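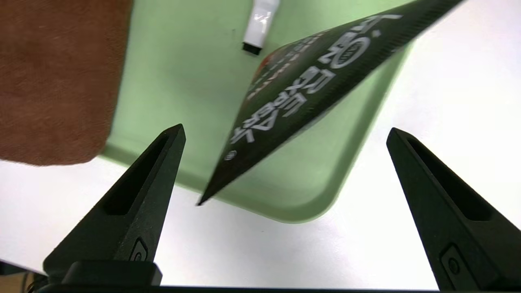 The green packet with the Chinese letters, and the tray behind.

7/26/18, by Precious Bautista

I cannot read what is written on the packet. The letters are big and white and very handsome, and I looked at them for a long time as if they would become clear. Jomar says it is tea. I say it may be soup powder, or something for the bath. It came in the parcel from his aunt Tolentino, between two tins of Nestum, and she did not put any note inside.

Today I wanted to make order on the white table. The mint tray is now for small things that have no home. The pen with the black cap lives there already. The brown towel does not belong to it, but I left it where it was, it is soft and I like to rest my arm on it when I write.

I paid the electricity also, 1,596, and put the paper in the blue folder. From the 2,000 there was not much left, so the new curtain must wait. In April I said the same about the curtain.

In the evening we talked again about the packet. Jomar wanted to open it with the scissors and smell. I asked him to wait until Mrs Givari from number 34 is back from her sister, she reads Chinese a little and she will be pleased to be asked. He agreed, but he was not happy and he ate two bananas.

Tomorrow: the drawer with the spoons, and write to the aunt to thank her.

Precious Bautista, my diary pages. Contact me by the form. Back to top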